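The Mug Rack

When Annick Hervieu moved into the back half of the house on Joronach Street, she brought two suitcases, a sewing machine, and a box marked KITCHEN in three places, and when she opened the box in front of her new landlord it had nothing in it but mugs.

"Well," said Dale McKinnon, who had been hoping for a decent frying pan. "You must drink a lot of coffee."

"I drink tea," Annick said. "From one cup. The others are for company."

Dale did not get much company. He had lived in the house for twenty-odd years, the last nine of them by himself, and in all that time he had kept his cups the way his mother kept hers, upside down in the cupboard over the stove, where they got a little greasy on the bottom and you had to rinse one before you used it. He said there was plenty of room up there. Annick stood on the step stool and looked, and got down again, and said very politely that she thought she would go and see if anybody in town sold a rack.

The place to go in those days was Vendero, out past the bridge, which sold garden hose and lampshades and birthday candles and whatever else had come in on the truck. She took the 612 bus there and took it back again with the rack on her knees, a skinny wire thing, and an old man across the aisle asked her if it was for toast. She told him it was for mugs, and he said that was a lot of mugs, and they talked about it nearly all the way to Guvumstead, so that she almost missed her stop.

Dale cleared off the butcher-block table for her. He had made that table himself, the winter after he retired, out of all the short ends he couldn't bear to burn, and he was prouder of it than he let on. He liked to run his hand along the strips and tell you which were the pale ones he'd saved from the schoolhouse job and which were the darker ones that had given him trouble with the plane. Annick let him tell her all of it, and then she told him about the mugs, one after another, while she unwrapped them from the newspaper.

The purple one was from her sister, who bought everything in purple. The blue one she had won at a church raffle, when what she'd had her eye on was the ham. The green one came from a potter named Mbeki who used to have the stall beside hers at the Saturday market, and who had traded it to her for hemming a pair of curtains and then felt so bad about getting the better of the deal that he brought her eggs until September. There was a pale one, a little pink if the light was right, that she had simply liked in a store window, and she seemed a bit shy about that, as though a mug ought to have a better reason.

It took them most of the afternoon. Dale was for putting them in by size, and Annick was for putting them in by how well they'd get along, and what with moving this one over and that one back, and stopping for a sandwich, it was getting on for suppertime before they both stood back with their arms folded.
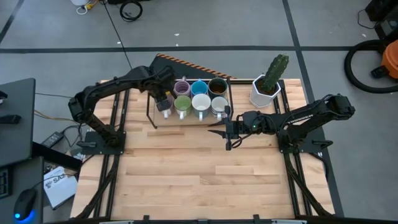 Seven mugs in two rows, and plenty of table left over.

"The front ones have their handles toward you," said Annick, "so you can just reach."

"I could reach before," said Dale, but he said it kindly, and he reached out to see.

He would have told you that was the end of it, that a person doesn't change his ways over a bit of wire. But on Sun 31 May, the first warm Sunday they'd had, he left the kitchen door propped open while he fixed the hinge, and Mrs. Lowry from next door put her head in to ask about the noise, and there were the mugs. It seemed unfriendly, with all of them sitting out like that, to send her home without a cup of something. She took the striped one. Then her grandson came over looking for her, and he wanted the blue, and the boy's father came looking for the two of them, and he said he'd take whatever was clean.

Annick came in from the yard with her hands full of rhubarb and found four people at the table, all talking about hinges.

"Is there tea?" she asked.

"In the pot," said Dale, and pushed out a chair for her with his foot. He had left her the purple one.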